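Bin Picking Tips: Software Side

Notes for anyone running a block-picking cell on a shop bench. Collected by Chiyo Uchida, last revised November 28, 2021.

Fit the bin floor first. Take a depth capture with the bin empty, fit a plane, and save it with the clamp positions. If anyone touches a clamp, fit it again. Blue tape at the corners of anything that sits on the bench makes a shift easy to spot.

Sheet metal gives bad depth near the walls. Mask the sloped sides in the planner's collision model, but keep them solid. A mask in perception and a hole in the collision model are two different settings, and Podis stores them in the same file – check both.

Average several depth captures before segmenting. Single captures leave gaps on bare metal, and the segmenter fills them with small false parts.
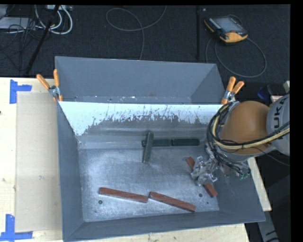
Blocks lying end to end are often merged into one long part. Set a maximum length in the segmenter and split anything over it. Color helps only when the neighbors differ, so don't lean on it.

Pick leaning parts before flat ones. Score them higher in the grasp ranking and limit the approach angle to 30 degrees from vertical, or the wrist will be planned through the wall.

Cap the planner at 3,000 samples per grasp. In our October log, 3,760 requests were made and 1,282 of them hit the cap. Nearly all of those were grasps close to a wall. Skip to the next candidate when this happens.

Keep cable slack in the arm model. A padded sleeve over the wrist link is enough.

Log the rejected grasps too, with the reason code. Skalline drops them by default; turn on "keep all" in the job settings.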